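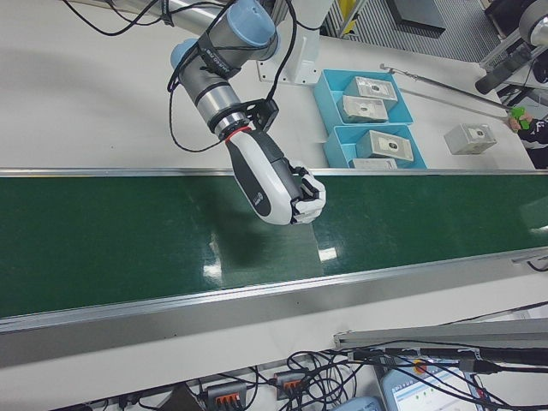

Gray arm over the green belt, Monday.

Trinidad Daza
Thread on getting to work by bus in Drarnau after the July schedule change. A few people asked me how I'm doing it now, so I'm putting it all in one place.

I live off Ochoa Street and work on the Idgate side. By car it's a short drive. I don't have a car. I sold mine two winters ago when the transmission went and I haven't missed the payments.

Until July I took the 49 the whole way. One bus, one seat, no thinking. It came down Ochoa, went past the hospital, over the bridge and out to Idgate. I could read.

The 49 now ends at the hospital. If you're going past there you get off and wait for the 12. The 12 used to start downtown and now it starts at the hospital too, on the other side of the building.

The other side of the building is the part that gets people. The sign says "transfer here" and has an arrow. The arrow points at the parking garage. You need to go around the garage, past the pharmacy entrance, and the stop is past the second crosswalk.

It's a five minute walk if you don't get a red light. The schedule gives you six minutes between buses. So if the 49 is two minutes late, you see the back of the 12.

The next 12 is half an hour later. Before 6 a.m. it's a full hour.

What I do: I take the 49 that's one earlier than I need. I lose twenty minutes of sleep and I'm never late. I tried it the other way for two weeks and I was late three times.

Do not try cutting through the hospital lobby before 6. The doors on the pharmacy side are locked from the outside and the inside. You'll end up walking back out the way you came in. After 6 it's fine and it's warm in there.

The pass. You want the monthly if you ride both ways at least four days a week. Any less than that and the stored value card comes out cheaper. I did it both ways on paper.

Transfers are good for 100 minutes now. It used to be 90. That's the one thing in the July change that got better and I haven't seen it printed anywhere except the back page of the booklet.

That means you can get off, buy groceries and get back on without paying again, if you're quick. I do this on the way home. The store by the hospital has bad produce and good bread.

You have to tap the card both times. If the reader beeps twice it didn't take. Drivers will mostly wave you on but then your next ride charges full fare because the system thinks you never started.

Someone asked about the phone app. The map in it is good. The arrival times are not. It shows the scheduled time until the bus is really close, then it jumps. I've had it go from "3 min" to "departed" while I was standing at the stop looking down an empty street.

The number you can text is better. You send the stop ID, and it sends back the next two buses. The stop ID is on a small metal plate on the pole, usually facing the street, so you have to step off the curb to read it. Write yours down once and keep it.

Mine is 162. That one's the stop at Ochoa and the old bank. I've texted it so many times my phone fills it in.

Seats. On the 49, the right side in the morning is shade and the left side is sun. In July you want the right. By the time it's cold you'll want the left, and so will everyone else.

The back row is over the engine. Good in winter, bad the rest of the year. The sideways seats near the front are for people who need them and you should get up before you're asked.

The 12 has older buses and the heat is either all the way on or off. I wear layers and a thin hat that fits in a coat pocket.

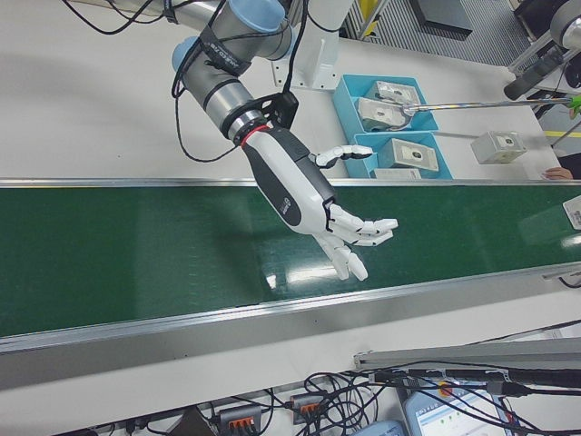 Going home is easier. The 12 comes in on the same side of the hospital as the pharmacy and the 49 leaves every fifteen minutes until 7 p.m., so missing one is no big deal.

After 7 it's every half hour, and after 10 there's nothing. The last 49 toward Ochoa leaves the hospital at 9:50. I've seen it leave at 9:48. Be there at 9:45.

If you work until 10 there is no good answer right now. Rory Menzies lives near me and gets off at 10, and he bikes home over the bridge. He has good lights. The bridge sidewalk is wide enough, but there's a metal plate in the middle that's slick when it rains. Walk the bike over it.

You can put a bike on the front rack of either bus. The rack holds two. Pull the handle, it drops down, put your wheel in the slot, swing the arm over the front tire. Practice when you're not in a hurry. The driver can't get out and help you.

When you get off, tell the driver you're getting your bike before you walk around front. Say it out loud. I've watched a bus start to roll with a guy standing by the mirror.

Vustside people: your shuttle is a separate thing. It doesn't take the monthly pass. It does take the stored value card, but there's no transfer from it to the 49. You pay twice. I don't know why and the person on the phone didn't either.

I did call, by the way. The customer line opens at 8 and the hold is shortest right then. I asked about moving the transfer stop to the same side of the building. They said the turn is too tight for the 49 on the pharmacy side and the hospital owns the drive on the other side.

That made sense to me. I asked if they could hold the first 12 for three minutes when the 49 is running late. They said drivers can do it if they hear about it on the radio, but only if someone on the 49 asks.

So ask. When you get on the 49, if it's late, say "I'm connecting to the 12, could you call it in?" I've asked four times. Two times the 12 was still sitting there.

There's a public meeting at the library about the fall schedule, Monday at 6 p.m. I'm going. They only let you talk for two minutes so I've written mine down. It's about the sign with the arrow and the hour gap before 6 a.m.

If you can't go, you can fill out the card at the library desk. They read those into the record. Put your route number and the time of day you ride. Comments with no route number get put in a general pile.

Be decent to the drivers about all this. They didn't draw the routes. The morning driver on my 49 found out about the change the same week we did, and she had to relearn where to take her break.

Things I keep in my bag: the card, a backup card with one round trip on it, a pen, the hat, a granola bar, the paper schedule. The paper schedule is for when my phone dies. It has come up more than I'd like.

You can get the paper schedule at the library, the hospital front desk or on the bus behind the driver. The ones on the bus are sometimes from before July. Look at the cover. The old one is yellow and the new one is white.

Edit on the transfer time: Annag Rutherford wrote to say it's 100 minutes from the first tap and not from when you get off. She's right. If your first ride is long, that eats into it. My first leg is short so I hadn't noticed.

She also says Sunday transfers work the same way but the 12 doesn't run on Sundays at all. Also right. I don't work Sundays so I left it out. If you do, the nearest thing is the crosstown, and you'd walk from the feed store, along the shoulder. There's no sidewalk for the last part.

Gregor Aitken asked if it's worth getting a car over this. I can't answer that for you. With the extra wait I'm spending forty minutes more a day than I was in June. Insurance quote I got was more than the monthly pass by a lot, and that's before gas or a place to park it. For now I'm staying on the bus.

What I did do is start using the wait. I do my grocery list and call my mother back. She's two hours ahead of me and up early anyway. In the summer there's a bench. The bench is in full sun after 7.

There's no shelter at the 12 stop. The one from the old stop downtown is still standing there with no bus coming to it. I've put that in my two minutes as well.

If it's raining, wait under the pharmacy overhang. You can see the 12 coming from there and it's a quick walk to the pole. Start moving when it's at the light, and wave. They don't stop if there's no one at the sign.

I'll add to this after the library meeting if they say anything about fall. If your route changed too and you've worked out a way around it, reply with the route number so other people can find it.

One more, the lost and found is at the downtown garage and it's only open in the afternoon. They had my gloves. They had a whole bin of single gloves too, if you're missing one.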